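Notebook, snack shelf layout, Havham store room
4 October 2022

Started at the grey metal unit after the morning delivery was signed for. Ximena Pereyra wants a layout that the weekend staff can put back without asking, so the job for this page is facings and order. Pricing is on Facundo's sheet and I am leaving it alone.

Carried over from last time: the shelf strips still have the old names on them. Three had been stuck over with masking tape and I peeled those off. The glue left a line that picks up dust. Tried warm water and dish soap, then the citrus cleaner from under the sink. The citrus cleaner worked on two of them. The third needs another go.

Pouches first, because they give the most trouble. The small pillow packets can lie in a tray and nobody minds which way they face. The stand-up ones have a folded base, and if the base is not opened out they lean on whatever is beside them and the row creeps sideways through the day. What we settled on:

Open the base with a thumb before the pouch goes on the shelf.
Set it down with both hands, low on the pouch, and let go slowly.
Never lift by the top seal.
Window at the bottom, name to the front.

Amancay asked why both hands. With one hand you squeeze the middle, the sev packs to one side and the pouch stands crooked afterward. It also breaks the strands. We opened one damaged pouch from the returns box and the bottom third was crumbs. That one had been dropped, so it proves very little, but I would still sooner have them handled low.

Ratlami Sev goes on the middle shelf. It was on the bottom in the Jindville layout and people had to crouch to read it. Middle shelf puts the green band where you can read it standing up.
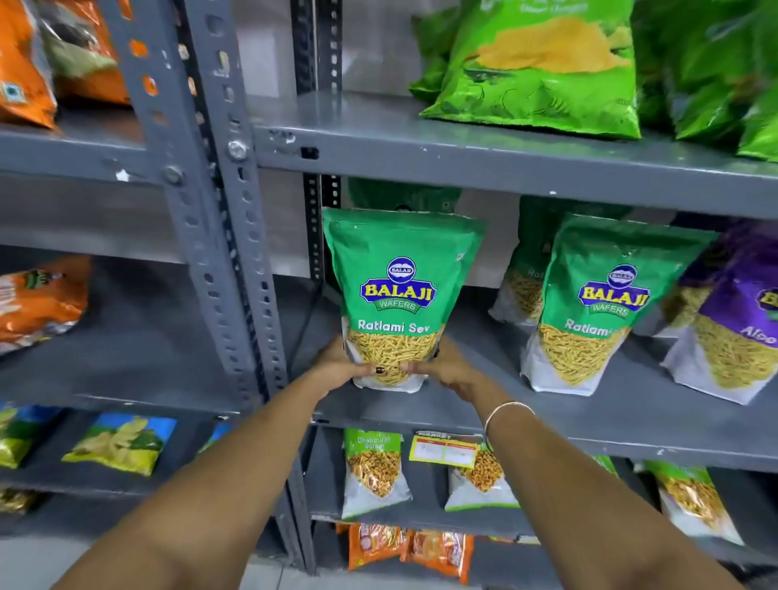

Photo: Hortensia Huenchumán, store room notebook

The purple and white pouches with Aloo on the band stay to the right of the Ratlami. Silviu Pop wanted them moved up a shelf to break up the color. I tried it on paper and did not like it. Both are sev-type snacks, a person looking for one will look at the other, and the two bands are different enough that they don't get mixed up when someone is filling in a hurry. Silviu agreed to leave it until November and look again.

Turned pouches are the other thing. A pouch that has swung a little to one side still shows its logo but you lose the end of the product name. From the door it looks fine. From the aisle it doesn't. I have put "square up the fronts" on the closing list, after sweeping and before lights.

Depth. The shelf takes more behind the front row than I expected, and the packets at the back disappear. A different product had got in behind the Ratlami at Bosside last month and sat there until it was out of date. Rule for now: one product per lane, front to back, nothing else tucked in behind. If there is a gap at the back, leave the gap.

Dividers - the wire ones we have are 300 mm long and stop short of the back rail. Facundo thinks the 400 would fit if the lip is bent down. He will bend one and bring it over. I don't want to order a set before we have tried it with full pouches on both sides, since the wire bows when it is loaded. Jara has the longer ones in stock.

Shelf height is fine as it is. A hand has to get over the front row to reach the second, and at the present setting it can. If we drop the shelf above by one notch we gain room for another row of trays but lose that space, and people will start dragging pouches out by the seal again. Left it.

Date order: oldest to the front, as always. Read the date off each pouch when it comes out of the carton. The carton label is not good enough, we have had mixed cartons before.

Still to do:
New strips for the middle shelf, printed, no handwriting.
Third glue mark.
Try the bent divider with Facundo.
Ask Ximena if the weekend staff want the layout as a drawing or a list.
Empty the returns box.

Amancay has the step stool.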